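Fewer examples, better kept
3 min read

At Prevorano we teach a gripper by guiding it through each job by hand.
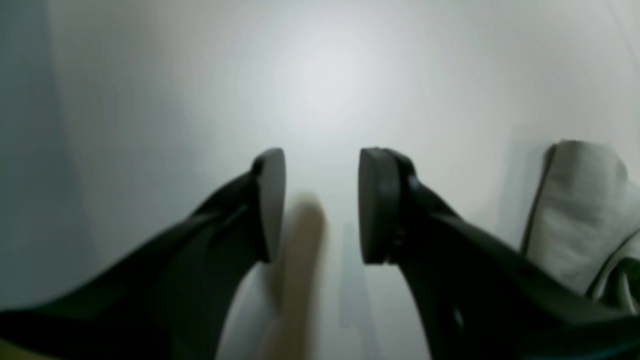

Stop counting

Our target was 2000 runs. We hit it, and the arm still fumbled soft cloth. Sumathi Shetty then picked 40 runs, each with a different start, and I think those taught us more. A near miss with a good recovery is worth keeping — fifty tidy copies of one grasp are mostly storage.

Pay people for care, and let them bin a bad run.

Comments

Padmavathi Lobo: Agree on the starts. Who decides what counts as bad, though?

Omberg reader: We still needed the 2000 to find the 40.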